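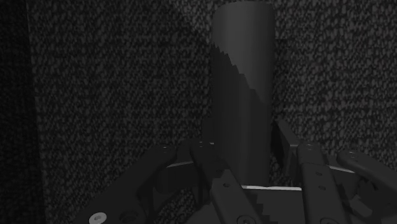
트루넘 공로 메달, 올해는 방송인 마레아나 응가타 씨에게 수여
(원어 표기: Mereana Ngata)

방송 제작사 랄텔(Raltel)은 오랫동안 아침 토크 프로그램을 진행해 온 방송인 마레아나 응가타 씨가 올해의 트루넘(Trunham) 공로 메달을 받게 되었음을 알려 드립니다. 수여식은 7월에 브라베츠 극장(Vrabec)에서 열리고, 저녁 7시에 시작합니다. 수여식의 전체 과정은 랄텔 채널에서 생중계로 보실 수 있습니다.

트루넘 공로 메달은 텔레비전과 라디오에서 긴 시간 동안 시청자, 청취자와 함께한 사람에게 드리는 상입니다. 배우나 가수에게 주는 상은 이미 여러 개가 있습니다. 그러나 매일 같은 시간에 마이크 앞에 앉는 진행자를 위한 상은 많지 않았고, 이 점을 아쉽게 생각한 방송인들이 모여서 메달을 만들었습니다. 메달은 한 해에 한 사람에게만 수여되며, 적당한 후보가 없는 해에는 수여하지 않습니다. 작년에도 수상자가 없었습니다.

응가타 씨는 지역 라디오의 교통 방송으로 일을 시작하였습니다. 그때는 원고를 스스로 쓰고, 전화도 스스로 받고, 방송이 끝나면 스튜디오 청소까지 하였다고 합니다. 그 후 텔레비전으로 옮겨 와서 날씨 코너를 맡았고, 휴가를 떠난 진행자의 자리를 대신하다가 시청자의 좋은 반응을 얻어 자신의 이름을 건 프로그램을 받게 되었습니다. 이 프로그램 「응가타의 아침 식탁」은 지금까지 1,000회가 넘게 방송되었습니다. 초대 손님 중에는 유명한 배우도 있었지만, 등대지기, 학교 급식 조리사, 은퇴한 심판, 결혼식 전문 아코디언 연주자도 있었습니다. 응가타 씨는 유명한 손님과 유명하지 않은 손님에게 같은 길이의 시간을 드리는 것을 프로그램의 원칙으로 지키고 있습니다.

응가타 씨는 수상 소식을 듣고 다음과 같이 소감을 전하였습니다.

“처음에 전화를 받았을 때 저는 시장에서 생선을 고르고 있었습니다. 주변이 시끄러워서 상의 이름을 잘 듣지 못했고, 알았다고만 대답하고 전화를 끊었습니다. 집에 와서 다시 전화를 걸고 나서야 무슨 일인지 이해했습니다. 저에게는 매우 큰 기쁨입니다. 이 자리에 오기까지 카메라 뒤에서 새벽마다 저보다 일찍 출근한 분들이 계십니다. 메달에는 이름이 하나만 새겨지지만, 저는 그분들의 이름도 거기에 있다고 생각하겠습니다.”

축하 연설은 리나 쿠다(Lina Qudah) 씨가 맡습니다. 쿠다 씨는 응가타 씨와 여섯 해 동안 프로그램을 공동으로 진행하였으며, 현재는 저녁 퀴즈 프로그램의 진행자로 활동하고 있습니다. 두 사람이 한 무대에 서는 것은 쿠다 씨가 아침 방송을 떠난 후 이번이 처음입니다. 프로그램을 오래 보신 분들은 두 사람이 생방송 중에 케이크의 설탕 대신 소금을 넣고도 끝까지 다 먹었던 방송을 기억하실 것입니다. 쿠다 씨는 “연설의 길이는 5분으로 부탁받았습니다. 그런데 응가타 씨에 대하여 5분만 이야기하는 것은 저에게 어려운 일입니다. 극장 측에 미리 사과를 드립니다”라고 말하였습니다.

수여식의 순서

수여식은 브라베츠 극장의 전속 악단 연주로 시작합니다. 그 다음에 지난 방송의 장면을 모은 영상이 상영됩니다. 이 영상에는 응가타 씨의 첫 텔레비전 출연 장면이 포함되어 있습니다. 본인은 그 장면을 빼 달라고 요청하였으나, 제작진은 정중하게 거절하였습니다. 영상이 끝나면 쿠다 씨의 연설, 메달 수여, 응가타 씨의 답사가 이어집니다. 마지막으로 객석의 질문을 받는 시간이 있습니다. 질문은 입장할 때 나누어 드리는 종이에 적어서 안내 직원에게 주시면 됩니다.

메달은 금속 공방 프라켄트(Prakent)에서 제작합니다. 앞면에는 오래된 탁상용 마이크의 모양이, 뒷면에는 수상자의 이름이 들어갑니다. 프라켄트는 첫 회부터 메달의 제작을 맡아 왔고, 디자인은 그동안 바뀌지 않았습니다.

관람 안내

브라베츠 극장의 좌석은 600석입니다. 입장은 무료이지만 예약이 필요합니다. 예약은 극장 매표소와 전화로 할 수 있으며, 한 사람이 2장까지 신청할 수 있습니다. 예약하신 표는 당일 저녁 6시 30분까지 찾아 주시기 바랍니다. 그 시간이 지나면 남은 표를 현장에서 기다리시는 분들에게 드립니다. 휠체어를 이용하시는 분은 예약할 때 말씀해 주시면 1층 통로 옆의 자리를 준비하겠습니다. 수여식 전체에 수어 통역이 제공됩니다.

공연장 안에서는 음식을 드실 수 없습니다. 로비의 카페는 저녁 5시 30분부터 문을 열고, 수여식이 끝난 후에도 한 시간 동안 영업합니다. 극장의 주차장은 규모가 작으므로 대중교통의 이용을 부탁드립니다.

생중계를 놓치신 분들을 위하여 랄텔은 다음 날 아침에 수여식의 편집본을 방송합니다. 편집본은 「응가타의 아침 식탁」의 정규 시간에 편성되며, 그날은 초대 손님의 코너를 쉽니다. 질문과 답변 시간은 편집하지 않고 전부 내보낼 예정입니다.

랄텔은 수여식을 앞두고 시청자의 사연도 모집합니다. 응가타 씨의 방송과 관련된 기억이라면 어떤 내용이든지 괜찮습니다. 방송을 보면서 출근 준비를 하신 이야기, 방송에 전화로 참여하신 이야기, 소개된 요리를 따라 하다가 실패하신 이야기도 환영합니다. 보내 주신 사연 중에서 2편을 골라 수여식 무대에서 쿠다 씨가 직접 읽어 드립니다. 사연은 우편으로 보내시거나 랄텔 안내 데스크에 맡겨 주십시오. 사연에는 성함과 연락처를 꼭 적어 주시고, 무대에서 이름을 밝히고 싶지 않으신 경우에는 그 뜻을 함께 적어 주십시오. 보내 주신 편지는 돌려 드리지 않으며, 수여식이 끝나면 응가타 씨에게 전달됩니다.

취재를 원하시는 언론사는 랄텔 홍보부에 미리 신청하여 주시기 바랍니다. 취재진의 입장은 저녁 6시부터이며, 객석 뒤쪽에 촬영 구역이 마련됩니다. 수여식 중에는 플래시를 사용할 수 없습니다. 수상자의 개별 인터뷰는 답사와 질문 시간이 모두 끝난 후에 2층 휴게실에서 진행되고, 매체별 시간은 신청이 마감된 다음에 알려 드립니다. 쿠다 씨는 다음 날 새벽의 녹화 일정 때문에 개별 인터뷰에는 참석하지 않습니다.

랄텔에 대하여

랄텔은 아침 프로그램과 퀴즈 프로그램, 지역 음악 프로그램을 제작하고 방송하는 회사입니다. 트루넘 공로 메달의 중계는 첫 회부터 랄텔이 맡고 있습니다.

분류: 보도자료 > 방송·연예 > 시상 소식
공유 14 | 댓글 3

문의: 랄텔 홍보부 | 저작권 © 랄텔. 보도 목적의 인용을 허용합니다. | 맨 위로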